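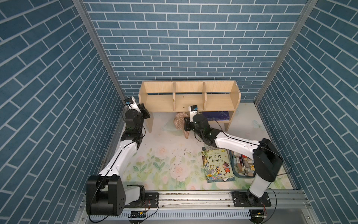 Figure 4. Shelf unit in position against the back wall, with floor mat. Crumbs and debris are present in the center of the mat.

Section 3. Routine Care of the Shelf Unit and Floor Mat

3.1 Scope

This section applies to the Skokix low shelf unit and the printed floor mat supplied with all Loltport reading corners. It covers the daily clearing of the floor, the weekly cleaning of the boards, and the inspection of the unit. Assembly is covered in Section 2. Replacement of wall covering is covered in Section 5.

Staff who have not previously cleaned a reading corner should read the whole of this section before starting.

3.2 Items Required

Soft hand brush and dustpan
Two lint-free cloths, one to be kept dry
Zadudex neutral cleaner, diluted as stated on the container
Small flat-bladed plastic scraper
Care record sheet (Form 196)

CAUTION: Do not use abrasive pads, bleach, or furniture polish on the wooden boards. Polish leaves a film that transfers to book covers.

3.3 Clearing the Shelf

1. Remove all items from the upper level, working through one compartment at a time. Place them on a clean, dry surface away from the mat.

2. Check the lower level. Books laid flat beneath the middle board are easily overlooked, particularly those with dark covers.

3. Wipe each book with the dry cloth before setting it aside. Books with loose pages or a split spine should be placed in the repair tray and entered on Form 196.

NOTE: The shelf unit should remain in place against the back wall during daily care. It is moved only for the January deep clean, and then by two persons.

3.4 Removing Crumbs and Debris from the Mat

4. Brush the mat from the edges toward the center. Begin at the legs of the shelf unit, where crumbs tend to collect, and finish with the open area in front.

5. Use short, light strokes. The rose and leaf print is on the surface of the mat and will dull if it is scrubbed.

6. Collect the debris in the dustpan. Do not lift the mat and shake it over the floor.

7. If any residue remains, loosen it with the plastic scraper held nearly flat, then wipe the area with a damp cloth. Allow the mat to dry fully before anything is placed on it.

CAUTION: A damp mat may be slippery. Keep the area closed to visitors until it is dry.

3.5 Cleaning the Boards

8. Dampen a cloth with diluted cleaner and wring it out well. The cloth should not drip when held up.

9. Wipe the top board first, followed by the middle board and then the inner faces of the end panels. Always follow the direction of the grain. Circular rubbing raises the fibers of untreated softwood and leaves dull patches.

10. Clean both sides of each divider. Use a folded corner of the cloth to reach the joint between divider and board.

11. Small dark spots may be dirt or may be knots in the wood. Wipe the spot twice. If it does not lighten, leave it alone – sanding is not permitted on site.

12. Dry all surfaces immediately with the second cloth.

3.6 Inspecting the Joints and Panels

13. View the unit at close range and from an angle, so that the undersides and inner corners can be checked as well as the front edges. Light scuffs and small marks on a panel are normal wear and need not be reported. Splits, raised splinters, and open joints must be reported on the same day.

14. Examine any small round holes in the boards. They must be free of cleaner residue and debris. Do not fill them with putty or cover them with tape.

15. Look through the open space between the boards at the wall covering behind. Lifted edges or moisture staining should be noted on Form 196, with the position given as left, center, or right. 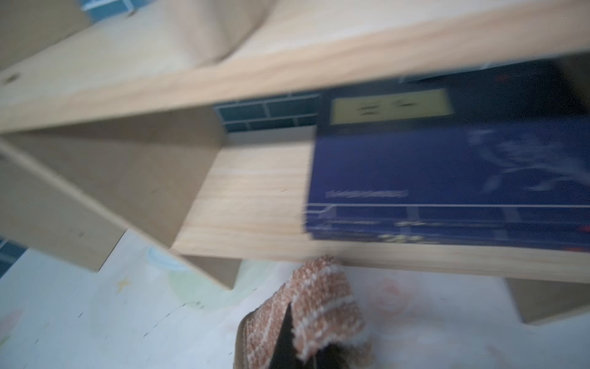

3.7 Returning Items to the Shelf

16. Confirm that the boards are dry to the touch.

17. Return books and other items to their original compartments. Heavy or oversized books should lie flat on the lower level.

18. Do not load any single board beyond 70 pounds. The top board is not a seat – children should be directed to the mat.

3.8 Records and Replacement Parts

Completed copies of Form 196 are to be kept with the site file for 3 years. Replacement boards and dividers may be ordered from the Chauvin depot under part code 349. Orders should state the name of the part and whether the left or right end panel is required. Mats are supplied whole and cannot be patched.

Section 3 revised 14 Dec 2019. Earlier versions of this section should be removed from the binder.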